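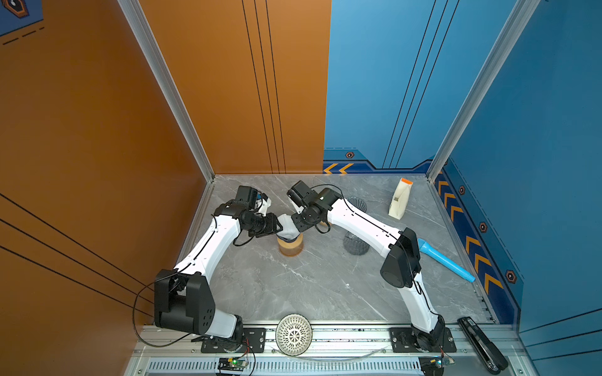
Home Minutes Sign-up sheet Lending shelf Contact

Ketby Coffee Circle, August minutes

Taken down by me (Yamila) on the back of the sign-up sheet and typed up the next morning, so if I've put words in your mouth, holler and I'll fix it.

Present: Hertta Vuorinen (running things), Seo-ah Wi, Anneli Lappalainen, Hala Soliman, me. We started at 7 on the dot, which has never happened before, and Hala walked in two minutes later and thought she had the wrong night.

Last month's minutes

Approved, with one fix. I wrote that Anneli wanted to get rid of the glass drippers. She wants to get rid of the paper cone holder on the lending shelf, the one with the chip. Sorry, Anneli! It's corrected on the page.

The brewing counter

We spent most of the evening on this. Hertta had asked everybody to look at the counter before sitting down, and we all did, and then we all had opinions.

Seo-ah likes having the pour-over things out where people can get at them. New folks wander over, pick up a dripper, ask what the swirly ribs are for, and before long they're signed up for a tasting. I'm with her on that. Anneli's point was that glass on a hard counter is glass on a hard counter, and anything lying on its side is going to find the edge sooner or later. She'd like a tray with a lip. Hala said a tray takes up the room you need for pouring. This went back and forth long enough for me to eat two cookies.

What we settled on: drippers go in their bamboo bases when they're not being used, the server stands by itself with clear space next to it, and mugs go back up on the shelf. No tray for now. Anneli would like it noted that she still wants the tray. Noted!

Hertta also asked about stuff on the counter that isn't for coffee. I said the tape could live in the drawer. Seo-ah said the tape never gets put back in the drawer by the people who say it should live in the drawer (fair). We agreed that mesh holders can stay at the back and the tape goes with the packing things. Cloths get hung up when you're done with them. Hala is making a little card about that and promises no clip art.
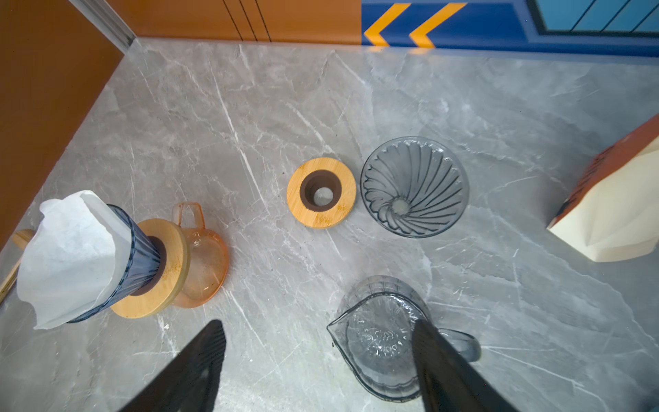

5 min read

Filters

Can we please stop leaving used filters in the drippers. I know, I say this every time, and I was as guilty as anybody after the July tasting. Somebody has to fish the thing out, and it's usually Hertta. The blue dripper seems to be everyone's favorite for this, I think on account of the color hiding it a bit. If you brewed it, you empty it. Even a clean filter shouldn't be stuffed back in all scrunched up, it never sits right afterward and the water runs down one side.

On buying more: the Fludis people will do a case of 4000, which sounded ridiculous until Hertta reminded us that we share with the Stolletton group and they go through them faster than we do. The case would come flat, so it'll fit under the bench. Seo-ah is going to ask Stolletton whether they'll split the cost down the middle. If they say no we'll buy the small packs again and talk about it next time. I'd rather have the case, for the record, I'm tired of being the one who runs out to Pearce for a pack ten minutes before people show up.

Mugs and washing up

The amber mug has spots inside. Hala thinks it's coffee and Anneli thinks it's the hard water, and both of them had a go at convincing the rest of us. Hala took it home to soak in vinegar, so if you're looking for it, she has it. If vinegar does the trick we'll do the server the same way. Please don't use the scratchy side of the sponge on the tinted glass! There's a bottle brush on the hook by the sink and it gets into the bottom of the server just fine.

Bamboo bases don't get soaked, ever. Wipe, let them air out standing up on the edge, done. One of the old ones split last winter from sitting in the sink overnight, and I still feel bad about it (it was me).

Beginners' night

Seo-ah is leading it again and wants to change the order. Last time she started with grinding and people got restless. This time everyone gets to handle the parts first, put the base on, fold the filter, set it over the server, and do one pour with plain hot water before any coffee comes out. I think that's a great idea, half the nerves are about the pouring.

She asked whether to use the clear drippers or the blue one. General feeling was clear, so people can see what the water is doing along the ribs. The blue one can come out in the second half. There was a short detour about whether the ribs should swirl or run straight, and Hertta cut it off with 40 minutes already gone, thank you Hertta.

We'll cap it at 5 people. Hala will greet at the door, I'll do cookies, Anneli is on kettles. 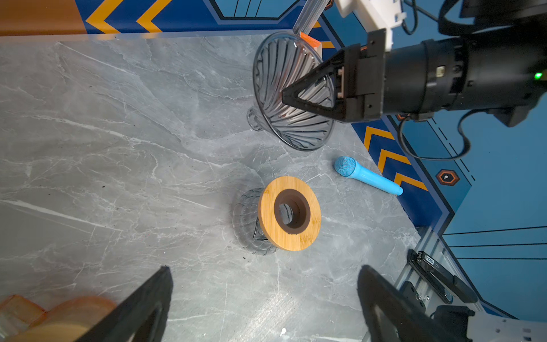

Bamboo stand resting on one of the clear drippers

Stacking and crumbs

Anneli asked that we don't leave a base perched on top of an upside-down or empty dripper. It looks steady, and maybe it is, but the ring can scuff the glass. I do this all the time without thinking about it, so I'm writing it down mostly for me. Base on the counter first, then the dripper goes in it.

Crumbs! There were specks and crumbs all over the counter and I'm going to guess some came from my cookies. We're going to try keeping food over on the side table during tastings. Dry cloth first and then a damp one, or you just push it all into a paste.

The toy microphone

Seo-ah wants it kept for the tasting scores, where whoever is holding it gets to talk. Hertta was doubtful, then used it to call for order. It stays. It needs a spot that isn't the brewing counter, and Seo-ah said she'd find one.

Who's doing what

Seo-ah: write to Stolletton about the filters, plan for beginners' night, microphone
Hala: soak the mug, cloth card
Anneli: price a tray anyway, check both kettles
Hertta: order from Fludis once we hear back
Me: these minutes, cookies, a new sponge

Next meeting is same place, 7 again. Hala would like the window open this time.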